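Stories > Short Fiction > The Night Ferry

The ferry to Skudilness left at ten and took all night. I had a seat by the window and a bag with two shirts in it. My father's house had sold in June, and the buyer wanted the last boxes out.

The woman next to me was going home to Pundia by the long way. She asked what was in the boxes. I said I didn't know. My brother had packed them and written numbers on the lids.

"You could just leave them," she said.

I had thought of that. It was 337 miles each way, and the fare was 80 dollars with the car.

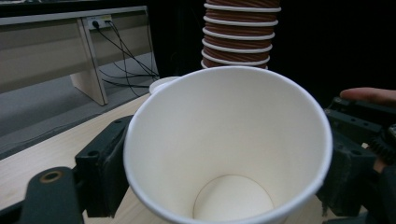
Near midnight the engine changed its sound and people looked up, then went back to sleep. I walked out on deck. A man was smoking by the rail. He told me he had worked on the boat for years and had never once gone ashore at the other end.

"What's there?" he asked.

"A hill," I said. "A church. My father's house."

He nodded and threw the cigarette over the side.

When I got back the woman had put her coat across my seat to save it. She was asleep with her mouth open. I moved the coat onto her knees and sat down. The lights of the harbor came up a little before six, and I looked for the house and found the wrong one first.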